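Storing and sorting packaged snacks

Filed under: Kitchen, cupboards and dry goods
Last updated 2024-11-12

Packets of crisps, biscuits, sweets and cereal bars take up more room than they should. They come in bags of every size, they slide off each other, and the ones at the bottom go out of date before anyone finds them. The tips on this page are for a household that buys snacks in mixed packs or by the carton and wants to keep them in a box, a drawer or on one shelf.

Emptying everything out first

Clear a table or a stretch of worktop before you start. Lay a clean cloth over it. A cloth stops small packets skidding about, catches crumbs from any that have split, and can be shaken out of the back door afterwards. A thin cotton tablecloth is better than a towel, as the toothed edges of wrappers catch in towelling loops.

Take the packets out one at a time. Tipping the box over is quicker but it breaks crackers and wafers, and it mixes up anything that was already in order.

As each packet comes out, look at four things:

The date. It is usually on the back seam or along the end seal. On twisted or very narrow wrappers it may only be on the outer bag they came in.

The seal. Run a thumb along the flat end. If air comes out when you press the middle, eat it today or throw it away.

The wrapper. A small crease does no harm. A pinhole does.

The size. Long thin packets need storing differently from square or pillow-shaped ones.

Put the packets down in rows by date, with the soonest nearest to you. Do not sort by flavour yet. If you sort by flavour first you will end up doing the job twice.

Choosing a box

A cardboard box is fine for most packaged snacks. It is light, it costs nothing, and it can be cut down to fit a shelf. Pick one that has held dry goods. Boxes from the greengrocer are often damp at the corners, and boxes that have held soap or washing powder will pass the smell on to biscuits, even through the wrapper.

Check the bottom flaps. If they are only folded into each other, put a strip of parcel tape along the join on the outside and another across it. Snacks are light but a full box gets picked up by the top edge a great deal, and the base is where it goes.

The top flaps can be dealt with in three ways. Leave them on and fold them in when the box is put away, cut them off flush, or fold them down inside the walls to stiffen the sides. The last is best for a box that lives on a shelf and is used every day. Cutting them off is best for a drawer.

For a shelf at head height, cut the front wall down by half so you can see in. Score the line first with a ruler and the back of a knife, then cut along it with a fresh blade. Run masking tape over the cut edge.

Plastic tubs with lids keep out mice and moths, which cardboard does not. If you have had either in the house, use tubs. Elibariki Kashindye wrote to us in October to say that she keeps the cardboard box and stands it inside a lidded crate, and lifts the whole thing out when she wants to refill it. It is a good arrangement if you have the depth.

Filling the box

Packets should stand on end wherever they will. Standing packets can be flicked through like cards, and the printed side can be read from above. Lying packets hide each other.

Long, narrow packets do not stand up without support. Put them along one wall of the box with a strip of card behind them, or stand a tall mug or a cut-down carton in the corner and drop them in with the flat seal upwards. The flat seal gives you something to take hold of.
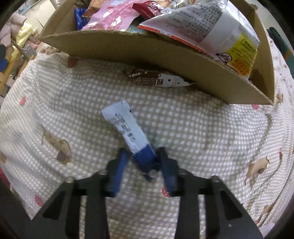

A long, narrow packet laid out on the checked cloth, with the full box behind.

Wrappers with one twisted end should go twist downwards, provided there is something soft under them. A fold of kitchen paper in the bottom of the mug or carton is enough. If the twist is put at the top it gets used as a handle and works loose.

Pillow packets, such as crisps, go in last. They fill gaps and keep everything else upright. Do not press them down. The air in the bag protects the contents, and a squashed bag will often give way at the seal some days later.

Heavy things such as nut bars and tins of mints go at the bottom or in a separate box. Chocolate should not be stored above the oven or next to the boiler. It is safe to eat once it has turned white from warmth, but the texture suffers.

Dividers

Dividers are worth the trouble in any box wider than a shoebox. Cut strips of card to the height of the box less a finger's width. Cut a slot halfway down one strip and halfway up the other and push them together to make a cross.

If the strips lean, fold a tab at each end and tape the tabs to the walls. Cereal packets are too thin for the long strips. Use the side of another cardboard box, with the ridges running up and down.

The Grerneck drawer divider set also works in a box. It comes with 5 slats, which can be snapped to length. We found the slats a little short for deep boxes, so that tall packets flopped over the top. For a drawer they are the right height.

Labels

Write on the box, or on masking tape stuck to the box. Printed labels look smart and are never changed when the contents change.

Useful things to put on a label:

What kind of snack goes in that section
The earliest date in the section
"Ask first" on anything meant for packed lunches or visitors

Put the date in pencil. When you use the last of the oldest packets, rub it out and write in the next one.

If anyone in the house has an allergy, give their snacks a separate box with a lid and a different colour of tape. Keep the outer bag or the part of it with the ingredients on, as small inner packets do not always carry the full list. Fold it flat and slip it down the side of the box.

Refilling

New packets go to the back, older ones come to the front. This takes two minutes if it is done when the shopping comes in and half an hour if it is left.

Open the multipack bags before storing them. The outer bag takes up nearly as much room as the snacks in it, and a half-empty one looks full. Copy the date on to the tape before you throw the bag out.

Do not fill the box above its rim. If there is more than the box will hold, put the extra in a bag at the back of a cupboard and leave it there until there is space. A second box on the shelf will only be filled as well.

Keeping snacks fresh once open

Fold the top of the packet down twice, squeezing the air out as you go, and fasten it with a peg. Wooden clothes pegs grip better than most plastic bag clips on thin wrappers. For wide crisp bags use two, one at each side.

Rubber bands are good for narrow packets. Twist the open end, double it over, and wind the band round both thicknesses.

Biscuits and crackers should never share a tin with cake. The crackers take up moisture from the cake and both are spoiled. Hard sweets keep well in a jar with a tight lid, and a few grains of dry rice in a twist of muslin will help to stop them sticking in a steamy kitchen.

Crackers that have gone soft can be put in a low oven on a bare tray for a few minutes and left to cool. This does not work with anything filled or coated.

Cleaning the box

Cardboard cannot be washed. Brush out the crumbs with a dry pastry brush, paying attention to the corners and the gap between the bottom flaps. If something has leaked, replace the box. A sheet of greaseproof paper cut to fit the base makes this easier, and it can be changed each time you sort through.

Wash plastic tubs in warm soapy water and leave them upside down with the lids off until fully dry. Putting packets into a damp tub marks the wrappers and can lift the print, and then you cannot read the date.

Shake the sorting cloth outside and wash it before it goes back on the table.

Readers' tips

From Chun-hung Yang: I measured our snack shelf and it is 62 cm wide and 41 cm deep, so no single box fitted. I used two smaller ones side by side with the open ends facing out. The left one is for children and the right one for everybody else. Arguments have gone down.

From a reader in Lonmont: Keep a pair of blunt scissors on a string by the box. Torn packets spill and cannot be folded over neatly. Cut ones can.

From Elibariki Kashindye: If your packets are in a language you do not read, write the name on each in marker pen when you put them away. My sister sends me parcels and I used to have to open things to find out what they were. Write on the pale part of the wrapper. Ordinary marker does not show on dark blue or black.

Related pages

Lining drawers and shelves
Keeping moths out of dry goods
Getting grease marks out of a tablecloth
Flattening and storing cardboard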